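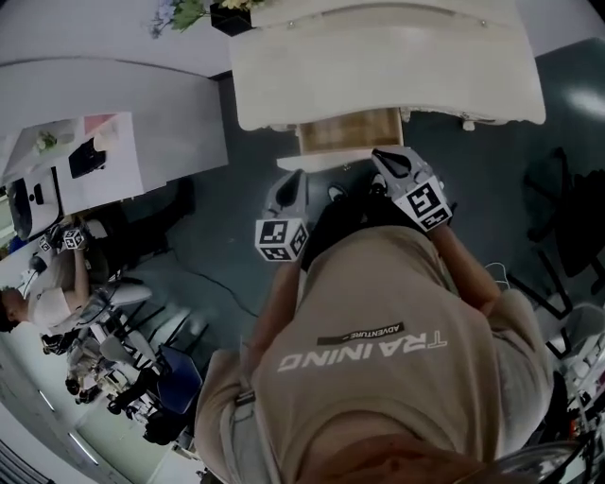
Triner 重磅棉圆领短袖

由 Flitolis 出品，Clilitau 工厂店直供。适合日常穿着，也可作团体服装批量订购。

面料
精梳棉平纹针织，克重266克/平方米。手感偏硬挺，洗过两三次后会变软。领口为双层罗纹，肩部内侧加缝一条同色肩带，减少领口拉伸变形。下摆和袖口为双针车线。

版型
直筒，肩线略微下落。袖长到上臂中段偏下。平时穿修身款的顾客建议拿小一码，介于两码之间的按胸围选择。

尺码（平铺测量，单位厘米）
S：胸宽52，衣长66
M：胸宽54，衣长68
L：胸宽57，衣长71
XL：胸宽60，衣长73
手工测量，允许误差1至2厘米。

颜色
米色、炭灰、藏青、苔绿。米色与藏青全码有货，苔绿缺S码，预计三月补齐。不同批次之间可能有轻微色差，团体订单请一次下齐。

印字与织标
背面或胸前可加印单色文字，采用水性胶浆。字高上限12厘米，超过需另行报价。后领下方可车缝小织标，文字由客户提供，中英文均可。打样需五个工作日，确认后不能更改字体。

洗涤
翻面，冷水机洗，水温不超过30度。不可漂白。印字部位不可直接熨烫，需垫布。首次洗涤请与浅色衣物分开，米色款除外。烘干后衣长会缩约2厘米，晾干则变化很小。

起订与价格
零售不限件数。加印文字60件起做，满200件免版费。运费按实际重量计算，偏远地区另议。

退换
未加印、未下水的商品，签收后十四天内可退换，吊牌须完整。加印商品除质量问题外不退。

常见询问
米色会透吗？单穿不明显，内搭深色会看出轮廓。
有长袖吗？目前没有，Mowat 系列有同克重长袖，颜色只有炭灰。
能否混码？可以，同色同图案即可合并计件。

团体订单联系人：Salma Abdel Hamid，上午九点至下午五点回复。来信请写明颜色、各码数量及收货地区。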